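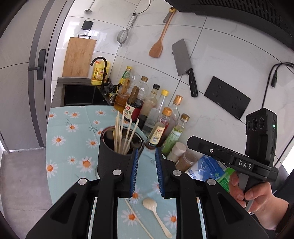 Tayla Tamihana preguntó si no sería más sencillo comprar un robot que ya supiera poner la mesa y olvidarse de lo demás. La pregunta llegó al Centro de Ciencia de Plarport en febrero, cuando se preparaba la compra del material para el taller de robótica, y merece una respuesta completa.

Un robot recién comprado trae motores, cables, sensores y un programa básico. Lo que suele faltarle es experiencia. Para que aprenda a recoger una cuchara o a juntar unos palillos necesita muchos ejemplos de cómo se hace, y alguien tiene que producir esos ejemplos. Una manera de conseguirlos consiste en que una persona realice la tarea con una pinza de mano parecida a la que llevará el robot. Mientras la persona trabaja, se graban los movimientos, y más tarde un ordenador los estudia.

Por eso, cuando una escuela, un museo o un laboratorio decide comprar equipo de este tipo, el robot es solo una línea de una lista bastante larga. Esta página explica cómo se prepara esa lista y cómo se calcula lo que cuesta. Está dirigida a niñas y niños a partir de nueve años y puede leerse en clase.

¿Qué es un presupuesto?

Un presupuesto es un plan escrito para el dinero. En una parte se anota la cantidad disponible. En otra se anotan los gastos previstos, con su precio. Si los gastos suman más que el dinero disponible, hay que cambiar el plan antes de comprar nada.

El presupuesto del taller era de 2000 euros. Con esa cantidad no se puede comprar un robot grande de fábrica, pero sí un conjunto pequeño para aprender cómo se enseña una tarea a una máquina: dos pinzas de mano, un soporte, un disco para guardar las grabaciones y algunos repuestos.

Primero la tarea, después la máquina

Muchas personas empiezan por mirar catálogos. El Centro recomienda empezar por una frase. La frase debe decir qué trabajo se quiere hacer, con qué objetos y en qué lugar. La del taller se redactó de esta forma: «Recoger cubiertos de una mesa y colocarlos en un recipiente».

De una frase tan corta salen bastantes decisiones. Los cubiertos son delgados, de modo que los dedos de la pinza tienen que poder cerrarse mucho. Un palillo es redondeado y puede rodar, así que conviene que los dedos lleven un material que agarre bien. La mesa tiene una medida determinada y el soporte debe caber junto a ella. Si la frase hubiera sido «Levantar cajas de libros», la lista de la compra sería completamente distinta.

Rocío Figueroa, encargada de redactar la lista, pidió además que se anotara lo que el equipo no iba a hacer. No tendría que cortar alimentos, ni trabajar con líquidos calientes, ni mover objetos de vidrio. Escribir estos límites ayuda a no pagar por funciones que nadie va a usar.

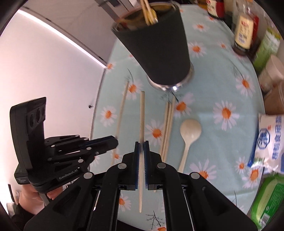 Palillo de madera sujeto entre las almohadillas azules de una pinza de mano.

Para sostener algo tan fino, una pinza de dos dedos necesita que ambos se acerquen de manera pareja. Si uno se adelanta, empuja el objeto y este se escapa hacia un lado. Cuando se compara equipo, conviene buscar en la hoja de datos dos medidas: la abertura máxima, que indica el tamaño del objeto más ancho que cabe, y la abertura mínima, que indica hasta dónde llegan a cerrarse los dedos. Algunas hojas solo publican la primera. En ese caso se escribe al vendedor y se pide la segunda.

También se pregunta por las almohadillas. Son piezas que se desgastan con el uso, como la goma de un lápiz, y habrá que cambiarlas. Una pinza barata con almohadillas difíciles de encontrar puede acabar resultando cara.

Pedir precios a más de un vendedor

Un documento en el que una empresa escribe cuánto cobraría por algo se llama cotización. Pedir una cotización no obliga a comprar. El Centro pidió dos, con la misma lista y la misma fecha límite, para que la comparación fuera justa.

La empresa Cikov respondió con un precio de 2148 euros, con el envío incluido. La empresa Sedgwick respondió con un precio de 1697 euros, y el envío se pagaba aparte.

A primera vista la segunda oferta parece mucho mejor. Sin embargo, antes de decidir hay que leer cada documento hasta la última línea y comprobar que las dos empresas ofrecen lo mismo. En la cotización de Cikov aparecían los repuestos y el disco. En la de Sedgwick estaban los repuestos, pero faltaba el disco. Szymon Gajewski preparó una hoja con una columna para cada empresa y marcó lo que había en cada una. Es un método sencillo que puede hacerse con regla y lápiz.

Las cuentas, paso a paso

La oferta de Cikov costaba 2148 euros y el taller tenía 2000. La resta es 2148 menos 2000, igual a 148. Faltaban 148 euros, por lo que esa oferta no podía aceptarse tal como estaba.

La oferta de Sedgwick costaba 1697 euros. El envío añadía 60 euros. La suma es 1697 más 60, igual a 1757. Ahora se resta esa cantidad del dinero disponible: 2000 menos 1757, igual a 243. Quedaban 243 euros para comprar el disco que faltaba y para guardar una reserva.

La reserva es una parte del dinero que se deja sin gastar a propósito. Sirve para lo que no se puede prever, como un cable que se rompe o una pieza que llega con la medida equivocada. En el Centro de Plarport ninguna compra de equipo se aprueba sin reserva, aunque sea pequeña.

Los gastos que no se ven en el catálogo

Danuta Jasińska revisó la lista y añadió varias preguntas que todavía no tenían respuesta. Se reproducen aquí porque sirven para casi cualquier compra de máquinas.

¿Dónde se guardará el equipo cuando termine la sesión?
¿Cuántos enchufes hacen falta y a qué distancia están de la mesa?
¿El programa se paga una sola vez o hay que pagarlo todos los años?
¿Quién enseñará a utilizarlo y cuántas horas necesitará para aprender?
¿Qué ocurre si una pinza se estropea durante la garantía?
¿Quién paga el envío de vuelta?

La tercera pregunta cambió los planes. Uno de los programas que se habían considerado exigía un pago anual. El primer año cabía en el presupuesto, pero para los siguientes no había dinero asignado. Se eligió otro, con menos opciones, que se instala en el ordenador y no requiere pagos posteriores.

El tiempo también se planifica. Grabar ejemplos lleva muchas sesiones, y entre una repetición y otra hay que volver a colocar los objetos. Si el taller dura una tarde, una parte de esa tarde se dedica a preparar la mesa y otra a revisar que las grabaciones se hayan guardado. Estas horas no figuran en ninguna factura y deben figurar en el plan.

Objetos de práctica

Una buena noticia para el presupuesto es que los objetos con los que se practica suelen ser corrientes. Cucharas, palillos, vasos y manteles pueden encontrarse en muchas cocinas. Para la práctica interesa que haya variedad: mangos gruesos y finos, colores claros y oscuros, superficies lisas y telas con dibujos. Un robot que solo haya aprendido sobre una mesa blanca puede tener dificultades cuando encuentre un mantel estampado.

El Centro no destinó dinero a esta parte. Los objetos se reunieron en una caja con una lista pegada en la tapa, y cada participante comprueba la lista al terminar.

La decisión

Se aceptó la oferta de Sedgwick. Hubert Jasińska firmó el pedido y anotó en el registro el precio, la duración de la garantía y el lugar de entrega, que es el almacén de Nudow. Los envíos se reciben allí hasta las 14:00. Cuando llega una caja, se abre delante de otra persona y se compara el contenido con el pedido, pieza por pieza. Si falta algo, se avisa a la empresa por escrito el mismo día.

El disco se compró por separado y el dinero restante pasó a la reserva.

Palabras útiles

Presupuesto: plan en el que se escribe cuánto dinero hay y en qué se va a gastar.
Cotización: documento en el que un vendedor indica el precio de lo que se le ha pedido.
Factura: documento que detalla lo que se ha comprado y lo que se debe pagar.
Garantía: periodo durante el cual el vendedor responde si el equipo falla, según las condiciones escritas.
Repuesto: pieza que sustituye a otra gastada o rota.
Reserva: dinero que se guarda para imprevistos.

Actividad para el aula

Piense cada grupo en una tarea doméstica que podría enseñarse a un robot, por ejemplo doblar una servilleta o guardar lápices en un bote. Escriba primero la frase que describe la tarea y, a continuación, una lista del equipo necesario. Los precios pueden inventarse, pero la suma no debe superar los 2000 euros y tiene que incluir el envío, los repuestos y una reserva. Después, los grupos intercambian sus hojas y cada uno busca en la del otro algún gasto olvidado. Las hojas corregidas pueden entregarse en la recepción del Centro de Ciencia de Plarport, donde se expondrán junto a la entrada del taller.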